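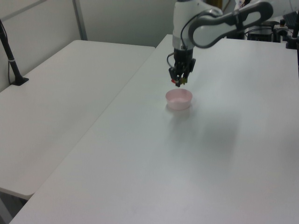
Robot arm trouble at Skesuvow: tableware work on hold after a gripper let go late

Saturday, September 23, 2023

Well, I promised you all an update on the arms over at Skesuvow, and I was really hoping it would be a happier one! The tableware tests have been stopped for now after one of the arms held on to a bowl when it should have let go, then dropped it on its way back up. No one was hurt, the bowl is fine (they bounce, bless them), but the company has switched off that job on all 6 of its arms until it knows what's going on.

If you're new to this blog, Skesuvow is the little outfit on Hughes Road that's trying to get robot arms to set out and clear dishes for places like school cafeterias. I've been following them since March, when they moved into the old carpet store, and I pop in whenever they'll have me. I was there on the afternoon it went wrong, chatting away with my coffee, so I can tell you what it looked like from the visitor's side of the tape.

The job is about as simple as it sounds. The arm comes down over a bowl, closes its two fingers on the rim, lifts it, carries it across, sets it down and opens up again. Over and over. They'd planned 200 rounds that day and I was only half watching by the time they got into the nineties (sorry, guys). On round 98 the arm set the bowl down just as nicely as all the others, but the fingers stayed shut. Up it went with the bowl still hanging off it, and then, a good way above the table, the gripper opened and down came the bowl. It hit the table, rolled off the edge and ended up by my shoe!

My first thought was that somebody had hit the wrong key. Nope. One of the engineers went straight for the stop button, the arm froze where it was, and then there was a lot of quiet typing. From what they told me later, the command to open had been sent on time and the gripper got it late. The arm itself never checked that the fingers were open before it started to move. So you've really got two problems there, and the second one bothers me more. A slow message is one thing, but an arm that heads off without looking at what's in its hand is something else, especially if you're picturing it in a room full of second graders and hot soup.

The gripper software comes from a supplier called Jendolent, and Skesuvow had put a new version on that same week. Was that the cause? They wouldn't say yes and they wouldn't say no. They've gone back to the older version on one arm and kept the new one on another so they can compare, with nobody allowed near either of them while they run. They're also looking at the cable to the gripper, which gets bent back and forth all day long. I asked if a worn cable could make a message show up late and got a "maybe" and a shrug, so make of that what you will.

I also asked whether this had happened before. There was a bit of a pause, and then they told me that they'd gone back through their records and found 6 late openings since the new version went on. In all of those the fingers had opened just in time, so the bowl stayed put and the rounds were marked as good. I do wish someone had spotted that earlier, and to be fair so do they.

Here's what changes for now. The arms won't be allowed to lift away until the gripper reports back that it's open, and if that report doesn't come, everything stops and a person has to come over and reset it. The visitor tape is being moved farther back too, so I'll be drinking my coffee by the door from now on. The open evening they had planned is off, and if you signed up through the Clundex page you should be getting an email about it. If you haven't heard anything, check your spam folder before you write to me, please, because I don't have the list!

I still like these people a lot, and I liked that they let me stand there and ask awkward questions when they could have shown me out. But I'd want to see a good long stretch of clean rounds with the new check in place before any of this goes near a cafeteria, and I told them so. They're hoping to start the bowls up again once the comparison is finished, with cups to follow later. I've asked if I can come back for the restart, and I'll post here when I get a date.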